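# Oat Soaks, Balm Tins and Other Bathroom-Shelf Fixes

I've been making my own hand balms and bath soaks at the kitchen counter for a good few winters now, and people keep asking me for the little stuff: how do you get the wax off the spoon, why is my scrub a brick. So I finally wrote it all down!

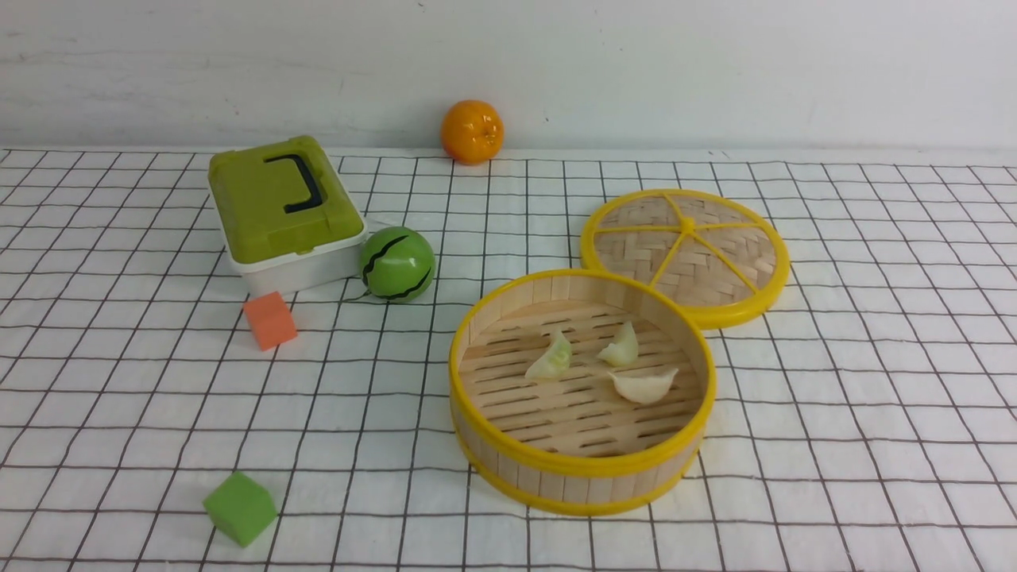 Start with the oats, which are the cheapest thing you'll ever put in a bath. Grind plain rolled oats in a coffee grinder until they feel like flour between your fingers. Stir a spoonful into a glass of water, and if it turns milky and stays that way for a minute, you're done. If it sinks in a sad little pile, grind again. I keep mine in a jam jar with a tight lid and scoop out half a cup per bath. Run the water warm, not hot (hot water leaves my shins itchy all over again by bedtime).

## Balm that isn't grainy

Shea butter goes gritty when it cools slowly. My fix is to melt the beeswax and oil first, take the bowl off the heat, and only then stir in the shea until it disappears. Pour right away and put the tins straight in the fridge for 20 minutes. I did a side-by-side in January with one tin left on the counter, and wow, the difference! The fridge tin was like satin. The other one felt like wet sugar, though I still used it up on my heels.

If a batch has already gone grainy, melt the whole thing gently and chill it again. It's saved every tin I've tried it on.

## Getting wax off everything

- Wipe the bowl and spoon with a paper towel while they're still warm. Wax in the trash, never down the sink!
- For a cold bowl, a few minutes in a low oven loosens it enough to wipe.
- Dish soap goes on dry, before any water. Rub it around, then rinse hot.
- Keep one old spatula just for wax. Mine has a strip of red tape on the handle.

## Scrubs

Sugar for hands and legs, and nothing gritty on the face, please. Two parts sugar to one part oil is where I start, and I add more sugar if it's soupy. Jingyi Shen taught me to mix it in small jars, enough for a week or so, and keep a dry scoop next to them. Water getting in is what spoils a scrub, so wet fingers stay out. A jar that smells off goes in the bin, no matter how pretty the label.

Oh, and rinse the tub floor afterward with a squirt of dish soap. Oil on enamel is slippery as anything.

## Odds and ends

Cut stuck lotion tubes in half with kitchen scissors and slide one end over the other as a cap. I got nine more days out of my last one.

Calendula petals should be bone dry before they go in oil. Crumble one, and if it bends, wait.

Şengül Tekin puts her lip balm in the freezer overnight when it's melted in the car, then lets it come back to room temperature with the cap on. Works a treat on the twist-up kind.

Try any new mix on the inside of your arm first and leave it a full day, even if every single thing in it came out of your pantry.

Next up I want to try a rosewater spritz, once I find a bottle whose nozzle doesn't dribble down my wrist. If you've got one you love, tell me where you bought it!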